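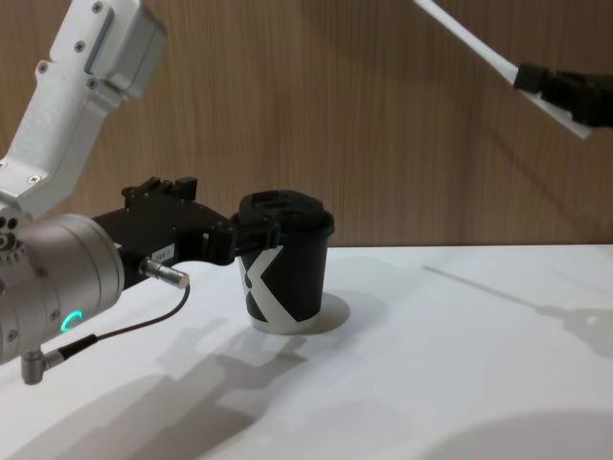
The black and white cup with its lid on, and a thin white stick.

My coffee in a paper cup, and what I learned about it

When I lived in Trarska I never drank coffee from a paper cup. My mother has small porcelain cups with a gold line, and you sit down for them, and if you have no time to sit down then you have no time for coffee. So when I moved to Cernville I was a little bit ashamed the first time that I carried a coffee in the street. I held it low, next to my bag, like something I had taken without paying.

Now it is different. I drink one every morning, and on a long day I drink two, and I have opinions. My friend Octavian Căpraru told me that I should write the opinions down and stop telling them to him at lunch. So I am doing this.

The lid

I will begin with the lid, where most of my accidents happened. For a long time I pressed it in the middle with my palm. This is wrong. The middle goes down, the side goes up, and the coffee comes out on your sleeve. Corina Nedelcu, who worked two summers in a station café in Sancombe, showed me her way. You put the lid on the far side of the rim first, and then you go with both thumbs along the edge to yourself, until it clicks. Then you go around one more time with one finger. If there is a place where it did not click, you will feel it as a small step.

She also turns the cup so that the drinking hole is not over the seam. A paper cup has a seam on one side, where the paper meets itself, and the rim is thicker there. If the hole and the seam are together, a drop comes out slowly each time you drink, and it runs down to your fingers. I had this drop for almost one year and I believed that I was drinking in a foreign way.

After the lid is on, I pick up the cup high, close to the rim. The paper is rolled there and it is strong. In the middle the wall is soft, and if you squeeze it with a full cup the lid can jump off. I know that some people hold it in the middle because their hands are cold in January. I do it too, but then with two hands, and lightly.

The stick

With the stick I have more difficulty. In my language there is a word for the small spoon that comes with coffee, and there is no word for the stick, so in my head I still call it the spoon. A spoon moves the coffee. A stick only visits it. If you take sugar, and I take two, you must be patient with a thin stick and go down to the bottom, into the corner between the wall and the floor of the cup, where the sugar likes to sit. I count four slow circles to the left and four to the right. Before, I did it very fast and I made a wave.

It must be done before the lid, of course. I write this because I have seen a man try to stir through the drinking hole, and his face was very serious.

Then comes the question of where to put the stick after. At home a spoon goes on the saucer. With a paper cup there is no saucer, and on a white table every brown drop is visible. I fold a napkin in two and lay the stick on it. Archie Cairns puts his in his shirt pocket, and I can only say that his shirts are his own business.

The table

I like a smooth white table for coffee, even if it shows everything. A brown ring from a cup is easy to see and easy to wipe when it is fresh. The wall behind our table is brown with a wood grain, the lines go up and down, and together with the white top it makes the place more calm. At home in Trarska our kitchen table was dark, and we found the old rings only when the sun was low, and then my mother took the cloth and asked who it was. It was usually my uncle.

I put the cup a good distance from the edge. A full one is heavy on top, it is narrow at the foot, and one sleeve is enough. I also do not put it next to paper that I need. Laurențiu Chiriac lost a rental contract like this, all the pages, and he had to write again to the owner and explain why there was a circle around the word "deposit".

The cup itself

I have become fond of this cup. It is mostly black, with a big white X on the side, and the lines of the X go around with the curve, so when you turn it you lose one arm of the letter and find another one. At the bottom there is a white band. I know that it is only printed paper and that it has a short life. But I look at it each morning before I look at anything else on the table, and I prefer to look at something that a person has drawn with some courage. The cups in the place near my old apartment had a leaf on them, very pale, and the word "enjoy". I did not like to be told.

The X is also practical. I turn it to my side, and so I know where the drinking hole should be – I always put it above the X. Then I can take the cup without looking, while I read, and it comes to my mouth the correct way. Vratislav Vaněk says that this is a habit of an old man. He is four years older than me. 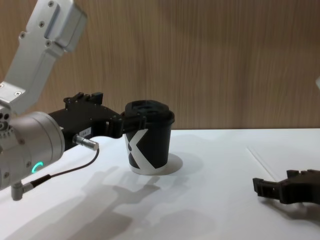
What to do with the cup after

For this part I have no good answer. In Cernville the paper cups do not go with the paper, as I understood it from the sheet that hangs in our hallway. There is a thin layer inside against the liquid, and for this they want the cup in the other bin. The lid comes off and goes separately. The sheet has a drawing of it, with a happy face on the bin.

I kept a few cups. One stands on my windowsill with pencils, one has basil seeds that I planted too deep, I think, and one holds the small coins from a trip to Hailu that no bank wants to change. The basil cup has become soft at the bottom and I put a plate under it. If somebody knows how deep basil must go, please write me in the comments.

I bought also a proper cup with a rubber lid, to carry with me. It is green. I forget it at home most of the mornings, and it stands there by the sink when I come back. Next time I will write about the sugar, since Corina does not agree with me about the brown one.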